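Cellar diary, October

Crush is two thirds done at Pladbridge. Tasting room closed to the public until the press is cleaned down and the fruit flies are under control.

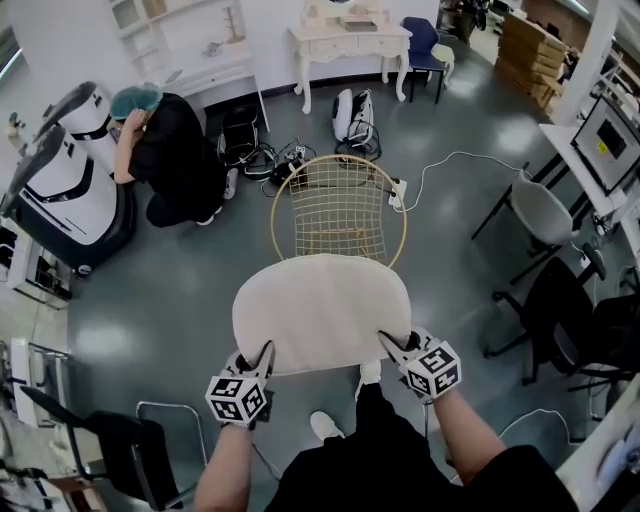 Morning, 6:40

Tank 4 (Kassab block Syrah) at 10 Brix, down from 14 yesterday morning. Cap temperature 31 C before punchdown, which is the top of what I want for this lot. Set the glycol jacket two degrees lower and did one long pumpover in place of the two short ones. No sulfide on the nose. Last nutrient addition went in yesterday and there won't be another, the yeast can't take it up much past this point.

Tank 2 is slower. Same yeast, same inoculation rate, but the fruit came in cold from Ostgate and sat at 13 C for two days before I let it warm. Population under the microscope looks healthy, budding cells in every field. Leaving it alone.

Fruit receival

Final Ostgate Cabernet arrived at 9:15. Net weight over the scale 3,497 kg, against an estimate of 2,450. The grower had counted clusters in August and never went back after the rain. Berries are larger than last year and the juice is a little dilute: 23.1 Brix, pH 3.71, TA 5.2. Bled off a small volume for rosé and added tartaric to the must. Will recheck pH tomorrow once the skins have given up some potassium — the first reading always flatters.

The extra ton does not fit in Tank 6 with headspace for the cap. Overflow went into three open bins on the east wall with dry ice and covers. They will need punching down by hand, four times a day.

Equipment

Destemmer threw its belt at 11:30. Replaced it with the spare and ordered two more. The Muvside pump is losing prime on the suction side again. I changed the gasket at the tri-clamp and it held through the afternoon, but the impeller has a nick in one vane and should be swapped before pressing.

Evening

Malolactic check on the Chardonnay barrels by paper chromatography. Malic spot still visible in all of the back row, faint in the front. The back row is against the outside wall and runs cooler, so no surprise there. Topped everything. Floor hosed, drains flushed, bins punched down at 9:50.

Press Tank 4 once it reads below zero.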